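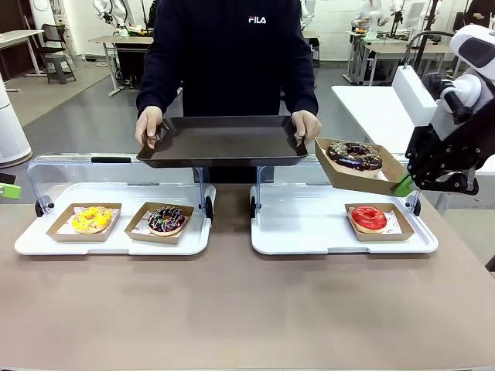
The Doughnut Month

By June they had been at it long enough that Halfdan Brynjólfsdóttir had stopped wanting doughnuts altogether, which his sister said was the only good thing to have come out of his moving to Tultness.

The job was simple to explain and rather hard to explain well. Somebody put on the headset and took hold of the two handles, and the robot did with its arms whatever they did with theirs, and every go was kept so that Hikitz could learn from it later. Hikitz was the name of the learning system. Nobody remembered choosing it. Somebody else stood across the long table with the brown tray and was, for the length of the shift, the customer.

Halfdan liked being the customer. You held the tray by its two short ends, at your middle, and you waited, and the chocolate one with the sprinkles came up off its stand in its little cardboard box and made its way towards you in the green fingers, tipping a bit as it came, like a child carrying soup. He had worked two summers in a bakery in Clarnura when he was young (a proper one, with a bell on the door and flour in the telephone) and he found he still stood the way those customers had stood, leaning in slightly, wanting to help.

"You're leaning again," said Steinarsdóttir from under the headset.

"I am not."

"You've moved the tray to meet me. I can see you doing it. If you keep meeting me halfway it'll think everybody does."

He straightened up. She was quite right, of course. The goal for the chocolate doughnut was 1,000 goes, and they were on number 109, and in a fair share of those, he suspected, a kind man had pushed a tray under the box at the last moment. He thought of Hikitz going out into the world one day, believing that people were like that, and he felt partly guilty and partly – he wouldn't have said this aloud – rather pleased.

"Should we throw them out?" he asked. "The ones where I leaned?"

Steinarsdóttir was quiet while she brought the arm round. She was the best of them on the handles, slow and even, and she hummed when it was going well, though she denied it.

"Mark them," she said. "Put 'customer helped' in the notes. Some people do help, I suppose. My mother would climb over the counter."

So he marked them, that evening, sitting with his coat on and a mug of tea going cold at his elbow, going back through the recordings one after another. It took him until 8. There were the ones where the box had caught the edge of the tray, and the ones where Steinarsdóttir had let go too soon, and a long run from the first week when none of them could do it at all and you could tell from the way the arm hung there that whoever was driving was laughing. He wrote 'customer helped' more times than he had expected. Once, after thinking about it for a while, he wrote 'customer helped, sorry' and then took out the sorry.

In the morning he took up the tray and set his feet and kept perfectly still, and the arm reached down for the next box, and behind it, very softly, Steinarsdóttir began to hum.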